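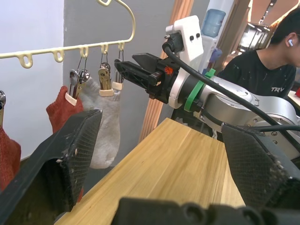
From: Rigoberto Carhuamaca
To: Clillow owners list
Subject: Re: Fuel pump dies when hot

Loukia Michailidis wrote in March:

> Mine has started doing the same thing Henrik described. Starts fine
> cold, runs fine for 9 miles or so, then loses power on any kind of
> hill and quits at the next stop sign. If I leave it an hour it starts
> again. I have changed the filter and the cap and rotor. The pump is
> the original Tuden electric one, as far as I know. Before I spend
> money on a new one, is there anything else I should look at?
>
> Loukia
> Clillow 3 wagon

Loukia,

Check the voltage at the pump before you buy anything. I had the same trouble on my sedan and put a new pump in it, and the new one did exactly what the old one did.

The feed to the pump goes through the bullet connector behind the left rear trim panel, and then through the rubber grommet in the floor. On the wagon I believe the connector is lower down, next to the jack. Mine was green inside. With the engine hot and the pump running I was losing 2 volts across it. Cut it out, crimp on a new one and run a separate ground from the pump body to the bolt for the fuel tank strap. Scrape the paint off under the bolt head first.

If the voltage is good, look at the tank vent. Next time it quits, take the gas cap off and listen. If you hear air going in, the vent line is plugged. Dinesh Dixit had one where the line was pinched between the tank and the body, from a muffler shop jacking it up in the wrong place. You can blow through it from the trunk end if you take the hose off the elbow.

Third thing is the fuel line where it passes the exhaust. There should be a tin shield there with 3 screws. A lot of them rusted away and never got replaced. Leemans used to stock the shield but I don't see it in their list now. I made mine from a piece of flashing – it isn't pretty but it has been on there for two summers.

If you do end up needing a pump, the Grilley rebuild is what I would get. I paid 260 for mine with the core returned. Chia-jung Cheng has one too and has had no trouble with it. The outlet fitting points the other way from the original, so you will need a longer hose. Get the hose rated for ethanol.

Henrik, did you ever find out what yours was? I looked back through the archive and the thread just stops.

Rigoberto
Clillow 2 sedan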